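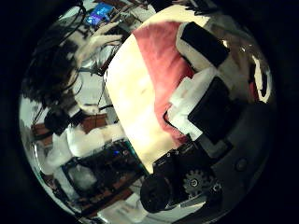

I had barely got my coat off when Saranya Kurian told me to sit down and have a go. I'd come to Sturnus to talk about teaching robots by remote control, and I'd rather hoped to watch first – no such luck! "You learn more in 6 minutes of doing it badly," she said, and off I went, doing it badly.

Saranya has been guiding robots through jobs with cloth since October, and she says fabric is the thing that keeps her awake. "A cup is always a cup. A shirt is a different shape every time you let go of it."

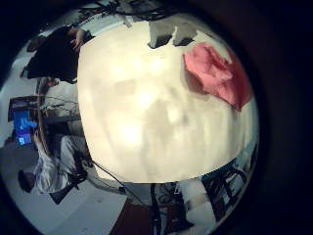 I asked how many goes it takes before a robot gets the idea. She laughed at me (fairly, I think). "We had around 700 good ones before I stopped wincing. The bad ones we don't talk about."

Her colleague Jayanthi Raju thinks the bad ones matter too. "If I fumble a corner and then sort it out, I keep that," she told me. "I want it to see how you get out of a mess."
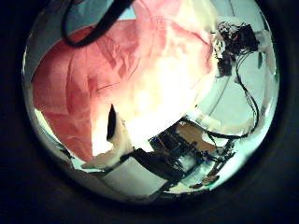 What surprised me was how tired my hands got. You can't feel the cloth, so you squeeze far too hard, and Jayanthi kept telling me to slow down and breathe. "Everybody rushes the grip," she said. "Then they rush the letting go, and that's worse."

I've asked if I can come back for another try. Saranya said yes, but that I should cut my nails and skip the coffee.

Contact us | © 2019 Sturnus | Back to top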